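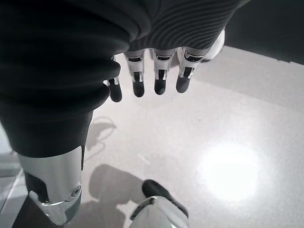 The hand on ours, with the sleeve on the left

Forum > Warehousing and packing > Shop floor

Robot hands on the packing line - what happened to your shifts?

mathis_v
We've had two of these at Watstead since February, on the returns side. Four silver fingers with black tips, ribbed black sleeve on the arm. Management say no job losses and so far that's true, but the work has changed a lot and I'd like to hear from other sites before we go into the next meeting. There are 68 of us across both shifts. Before, you'd open a return, check it, regrade it, rebag it and put it on the belt. Now the arm does the rebagging and the belt, and we do the opening and checking all day. Same pay band.

polat_ilgin
Folthorpe here, same sort of kit on kitting trays. My wrists are better, I'll say that first. I used to bag all shift and had strapping on by the end of the week. What got worse is the pace. The arm doesn't wait, so whoever feeds it doesn't either. Ask about the feed rate before you ask about anything else.

Saltmarsh
What do you mean it doesn't wait? Ours stops if the tray's empty.

polat_ilgin
It stops, and then it logs the stop against the station. Ours are on a screen by the supervisor's desk. Five stops in an hour and someone comes over to ask if you're all right.

Saltmarsh
OK, that's a management problem though. You could have the same screen with no robot.

mathis_v
We never had one before the arms came in. It was in the same quote.

W. Sales
I'm on the maintenance side so I see it differently. I was a packer at Neker for years and got put forward for the technician course when the hands arrived. Took me off the line and up a grade. I clean the fingertips, check the sleeve for splits, swap the worn bits and do the restarts. Two of us got that out of a shift of thirty-odd, so I'm not saying it's the answer for everyone. But ask how many training places there are and get it in writing.

Saadet
Two out of thirty is the bit I'd be shouting about. What did the others get?

W. Sales
Most stayed on feeding and checking. A few moved to goods in. Agency people weren't renewed, which didn't count as job losses on paper.

Saadet
Thought so. It was the same at our place. The permanent headcount never moved and the agency list went from long to nothing.

eylul_d
I'll disagree with some of this. I lead a team at Şimşekoğlu and the hands took the job I could never fill, which was lates on bagging. People left that station within weeks. They don't leave checking. We set the target at 200 an hour when the supplier wanted 329, and we left it there. It can be done if the person setting the number has stood at the station.

polat_ilgin
Fair enough, but most of us don't have you setting the number.

eylul_d
No. So get a packer in the room when it's set. Ours had one and she argued it down further than I would have.

Saltmarsh
Mathis, do you rotate at all? Checking all day would finish me off.

mathis_v
Not officially. We swap among ourselves when the lead's happy with it. A couple of the older ones miss the bagging, you could talk while you did it. With checking you have to look at the thing.

W. Sales
Put rotation on your list as well. And who is allowed to press restart. On ours it was technicians only at first, so if it faulted on a night shift the station just sat there and the backlog was waiting for days. They changed it after a lot of moaning.

mathis_v
Thanks all. So far I've got feed rate, the stops screen, training places, agency, rotation and restarts. Meeting is 17th September. I'll post what they say.

Saadet
Ask for the stops data too, whoever it's about. If they're keeping it you should be able to read it.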